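Handgreifer Eigenbau: Finger schließen nicht symmetrisch, Öffnungswert springt bei dünnem Stoff
Status: gelöst, ein Punkt offen
Erstellt: Fr 1. Mai
Kategorie: Greifer / Mechanik und Auswertung

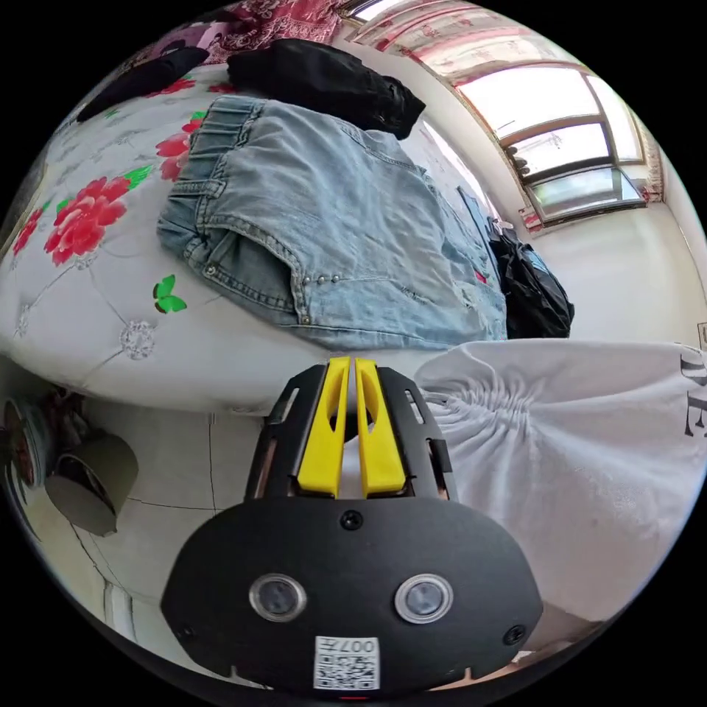
Aufbau: Handgreifer mit zwei gelben Fingern, Korpus schwarz, Kamera mit Weitwinkel von hinten über den Griff. Fingerantrieb über Handhebel und Zahnstange, Rückstellung über eine Zugfeder. Öffnungsweite wird mit einem Magnetsensor an der Zahnstange gemessen und über ein Flimo-Board per USB an den Rechner gegeben. Auswertung läuft mit meinem eigenen Skript. Ziel sind Aufnahmen vom Greifen und Falten von Wäsche, später soll ein kleiner Arm mit denselben Fingern nachziehen.

Problem

1. Beim Zudrücken kommt der rechte Finger früher an als der linke. Bei Jeans ist das egal, bei T-Shirts rutscht der Stoff zur Seite weg.
2. Der gemeldete Öffnungswert springt kurz vor dem Schließen. Er sollte gleichmäßig gegen null laufen, bleibt aber bei 67 stehen und fällt dann in einem Schritt auf 14.
3. Beides tritt erst auf, seit die neuen Finger montiert sind. Mit den alten, kürzeren Fingern war der Verlauf sauber.

Bereits geprüft

USB-Kabel getauscht, keine Änderung.
Anderer USB-Port und anderer Rechner, keine Änderung.
Board neu geflasht, keine Änderung.
Feder ausgehängt und von Hand geschlossen: Sprung ist noch da, aber kleiner.
Schrauben am Korpus nachgezogen, keine Änderung.

Verlauf

Eintrag 1
Rohwerte ohne Filter mitgeschrieben, 900 Werte pro Durchgang, jeweils einmal langsam auf und zu. Der Sprung liegt immer an derselben Stelle des Hebelwegs. Damit scheidet ein Wackelkontakt für mich aus. Ein Filter im Skript würde das nur verdecken, also lasse ich ihn vorerst draußen.

Eintrag 2
Deckplatte abgenommen. Am rechten Schlitten ist eine blanke Stelle, dort schleift die Fingerbasis am Korpus. Die neuen Finger haben unten mehr Material als die alten, und im Druck ist die Kante noch etwas aufgequollen (erste Schicht zu stark gedrückt). Kante mit der Feile gebrochen und den Grat entfernt. Der Sprung ist danach deutlich kleiner, die Asymmetrie unverändert.

Eintrag 3
Antwort im Forum von Hotmont gelesen, von denen ist die Zahnstange. Dort wird empfohlen, das Ritzel mit beiden Schlitten in Endlage einzusetzen. Ich hatte es bei halb geöffneten Fingern eingesetzt und nach Augenmaß ausgerichtet. Nachgesehen: rechts einen Zahn versetzt.

Ritzel gezogen, beide Schlitten ganz nach außen, Ritzel wieder eingesetzt. Die Finger treffen sich jetzt in der Mitte.

Eintrag 4
Neu kalibriert. Reihenfolge, falls es jemand nachbauen will:
Finger ganz öffnen, Wert als Maximum speichern.
Finger ohne Druck schließen, bis sich die Spitzen gerade berühren, Wert als Minimum speichern.
Hebel fest durchdrücken und prüfen, ob der Wert weiterläuft. Bei mir läuft er noch etwas weiter, die Finger geben nach. Diesen Bereich schneidet das Skript bei null ab.
Kalibrierdatei mit dem neuen Fingersatz zusammen ablegen. Die alte Datei hatte ich beim Umbau einfach weiterbenutzt, das war ein Teil des Fehlers.

Eintrag 5
Test mit Wäsche auf dem Bett. Jeans am Bund gegriffen, am Bein gegriffen, angehoben und wieder abgelegt. Danach dünnes T-Shirt, einlagig. Der Stoff bleibt zwischen den Spitzen, kein seitliches Wegrutschen mehr. Die Kurve im Log ist glatt bis zum Ende.

Längerer Durchgang mit 4.000 Werten: kein Sprung.

Ursache

Ritzel um einen Zahn versetzt eingebaut, dazu Reibung an der rechten Fingerbasis und eine Kalibrierdatei, die noch zu den alten Fingern gehörte.

Lösung

Ritzel in Endlage neu eingesetzt, Kante an der Fingerbasis nachgearbeitet, neu kalibriert. In der Druckdatei ist die Basis an dieser Stelle jetzt etwas zurückgenommen, gedruckt ist diese Version noch nicht.

Noch offen

Bei sehr glattem Futterstoff greifen die Spitzen manchmal leer. Der Öffnungswert stimmt dabei, es liegt also am Material. Ich habe eine Probe Gummibelag von Vunent hier und werde sie innen aufkleben. Falls der Belag aufträgt, muss das Minimum noch einmal neu eingelernt werden. Ergebnis trage ich im Juli nach, vorher ist die Werkstatt belegt.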